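Last updated: December

Jirow Evening Courses - Keeping Small Things in Order
Handout for session three: The see-through pouch
Room 1209

1. What we do in this session

Last time we worked with boxes and drawers. Now we come to the soft containers: pouches, washbags, pencil cases with a window. They are useful for children's toys, for travel and for the bottom of a big handbag. A pouch is easy to fill and also easy to fill badly, and the second part of the session is about this.

Please bring one pouch with a clear side and 10 small objects from your home. They should be of different kinds, some soft, some hard. Do not buy anything new for the exercise. The Drolta pouches in the course cupboard can be borrowed, but please give them back empty.

2. Words we will use

Window: the clear part of the pouch.
Piping: the fabric edge which goes around the panels. It gives the pouch its shape.
Filler: a soft thing, such as a cloth or a small plush toy, which takes the form of the space you give it.
Fixed piece: a thing that keeps its shape (a toy fruit, a small bottle, a lid).

3. The order of packing

Put all the objects at the far side of the table and keep the place in front of you free for the pouch. Open the zip to its full length before you begin. Fixed pieces go in first, standing or lying against the window, so that you can recognise them later from outside. Fillers go in after them, on the side where there is still space.

A cloth can be folded or crumpled. Folded is better when you want to use it on the same day. Crumpled is permitted, and it protects hard pieces quite well, but it hides what is behind it.

If the pouch has a strap, look on which side it hangs. A strap in front of the window covers more than people expect. 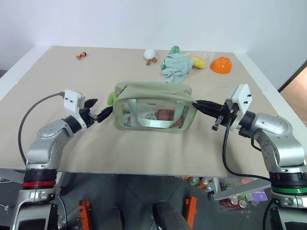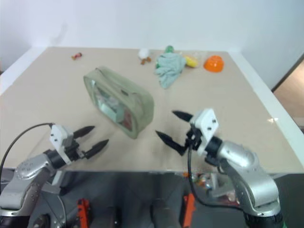

The small items are at the back of the table, the pouch is nearer to the front. 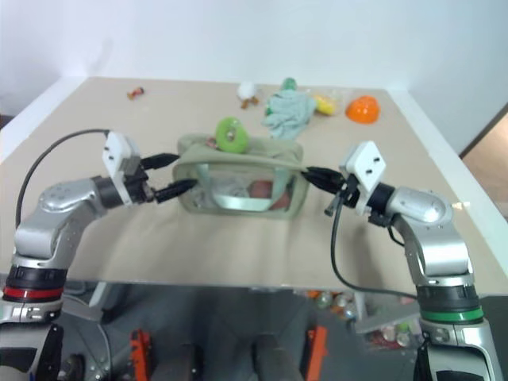

A rounded lime-green toy on top of the bag, and the strap in front of the window.
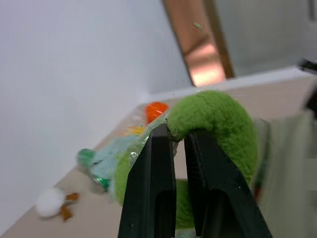 One participant from the spring group wrote to us that she always puts the plush toys in first, as a kind of bed, and the hard pieces on top. She says the pouch then stands better on a shelf. We tried it at the Cernis workshop and for a wide pouch we agree with her. In a narrow one the hard pieces came up into the zip, so there we stay with the order in section 3.

4. Exercise (20 minutes)

Work in pairs. One person packs, the other one watches and does not help. Close the zip, turn the pouch around once and put it on the table with the window up. Now your partner tries to name what is inside, only by looking. Write down what was missed. Then change the order and pack again - usually one change is enough.

5. For home

Choose one pouch that you use every week. Empty it completely. Things that you did not touch for over 3 months go to another place. Pack it again and make a short note of the order you used.

Reading: the chapter on soft containers in the Nowakowski course booklet. The pages on vacuum bags can be left out.

Contact: course office, Jirow Evening Courses | © Jirow Evening Courses | Back to top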